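4.2 Where cups end up, and why a basket helps

I went into this part of the study expecting to write about cupboards. Most of the older work on tidying at home is about cupboards, after all, and so were the questions in our February pilot. But when I sat down with the diaries, what people kept coming back to was the stuff that never gets as far as a cupboard – the cup that is still in use, sort of, and that somebody will want again before bedtime. I ended up calling these "resting cups", and I've kept the name even though Ovidiu Grecu thinks it sounds like a pub.

We had 3236 diary entries in all, and 352 of them mention a resting cup in one way or another. I read every one of those twice, a month apart, and sorted them by where the cup was put down. The groups I got the second time were nearly the same as the first, which cheered me up a good deal. The windowsill came up a lot, and so did the arm of the sofa (I had no idea so many people trusted the arm of a sofa!). The group I want to talk about here, though, is the one where the cup goes into something: a tray, a box lid, a shallow basket.

People in this group write about their cups quite differently. They hardly ever complain about losing one. They also seem happier to let somebody else move it, as if the basket made it fair game. One person in the Delville households wrote that a cup on the table is "mine" but a cup in the basket is "the kitchen's", and I must have read that line out to everyone in the office. The Toledo households, who were asked the same things in the same order, said much less about ownership and much more about knocking things over. I don't have a good explanation for the difference, and I'd be wary of anyone who offered one on the strength of our numbers.

What sort of basket, then? We gave out 200 of them for the second round, and the choice took longer than it should have. Our first pick was the Cisto, which is deep and closed at the sides, and people simply forgot what they had put in it. A cup at the bottom of a deep basket is out of sight, and two diaries describe finding one days later in a state I won't repeat. After that we went shallow and open.

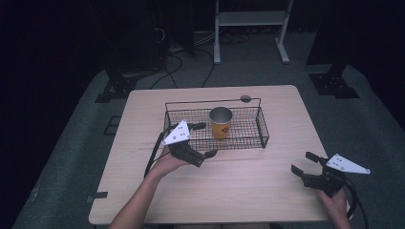

Figure 4. Cup standing in a low-sided wire-mesh basket on the table.

Shallow baskets have their own troubles, of course, and the one I worried about was tipping. A tall cup in a low basket has very little around it to lean on, and I had half expected the diaries to be full of spilt tea. They weren't. What did turn up was a small grumble about reaching in, and I think Figure 4 helps to make sense of it. The handle arches along the back edge, so the front is left clear and you can come at the cup over the low side. Turn the basket round and you have the handle between you and your drink, and that seems to be what the grumblers had done. One of them turned it back again in the second week and never mentioned it after that.

The colour of the cup mattered more than I'd have guessed, too. People with bright cups – the Culorar set was a favourite – wrote about spotting them from across the room and fetching them on the way past. People with dark cups in a black basket wrote about nothing of the kind. I can't say much more than that from diaries alone, as we never asked anyone to swap cups, and I wish we had. It would be an easy thing to add to the next round, and I come back to it in section 6 along with the question of lids.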